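Flirent bed linen set with Kuromi sheet and pink pillowcase: my review after the summer

Reviewed by Bereket Dinsa
Overall: 4 out of 5

I bought this set in August for the bed in our small room, where my niece sleeps when she stays with us. She is eleven and she has strong opinions about cartoon characters. The old sheets were gray and she called them "hospital sheets," so I promised her something better. I ordered from the Gretmont shop because they had the size I needed and the delivery was on a Friday, when I am at home.

First, the sheet. Cartoon bedding often has a print that feels like a sticker on top of the cloth. It becomes stiff, and then you feel it with your legs. With this sheet I can pass my hand from the plain part to the printed part and the difference is very small. The background is a cream white, a little warmer than I expected from the shop page, and the drawings are in black, purple, pink and red. The name Kuromi is written in red, in a cursive style, and it is large. 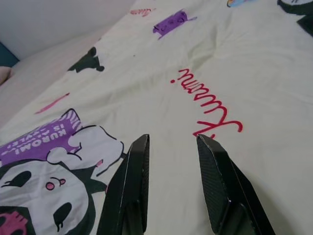 The cloth itself is thinner than my old one. For summer this is good, but I would not choose it as the only sheet for a cold room. It also wrinkles easily. I am a person who irons shirts and does not iron sheets, so I accept the wrinkles, but if you like a bed as in a hotel, you should know this before you buy. I pull it tight in the morning and by the evening it has soft folds again, even if no person was lying on it.

Washing: I washed it at the low temperature that is written on the label, inside out, with no softener. After the first wash the red did not go into the cream part, and I was worried about exactly this. I dried it on the line. The elastic came back to its shape without a problem. My neighbor Rory Lindsay has the same sheet from the same shop and uses the dryer, and he told me that his became a bit tight at the corners. So maybe avoid the dryer if your mattress is thick.

Now the pillowcase. It has a different design from the sheet, and I think some buyers will be disappointed by this. I was surprised too when I opened the package. It is pale pink with orange-red circles and teal squares, and small dots between them. My niece said that it looks like candy. I like it more than the sheet, if I can say so. The teal goes very well with our headboard, a dark teal one from Maes with buttons, but this was only luck.

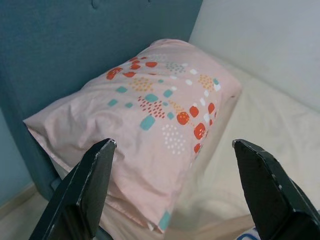
The pink pillowcase against the teal headboard.

My pillow is quite full, and the case is large enough for it, with some extra fabric left at the end. This extra part makes folds. With a flat pillow I think there would be too much fabric, so please measure yours. The opening is a simple one, without a zipper or buttons. In the beginning I missed the zipper, but the pillow did not come out at night, and changing the case takes me less time than before. The seams inside are clean, with only one loose thread which I cut.
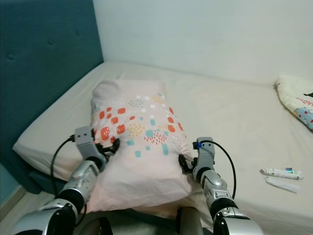 I have one real complaint, and it is about where the print was placed. The designer did not spread the shapes equally over the whole case. On our bed you can see that they are mostly in the upper and middle area of the pillow, with the orange-red and teal shapes close together and the yellow and white dots in little groups. The pattern is cheerful, but my niece wanted it everywhere, and she turns the pillow until the dots are near her face. For a higher price I would ask for a print that covers everything.

I compared it with a set from Flirkitz that we had two years ago. That one had thicker cotton, but the colors became pale after one winter. It is too early to say if Flirent will be better in this point. I will write again if something changes.

Good: soft print, nice colors, easy to wash, generous pillowcase.
Less good: thin sheet, many wrinkles, pillowcase does not match the sheet.

Would I buy it again? For a child's bed or a guest bed, yes. For my own bed I would take something heavier, and without Kuromi.

185 people found this review helpful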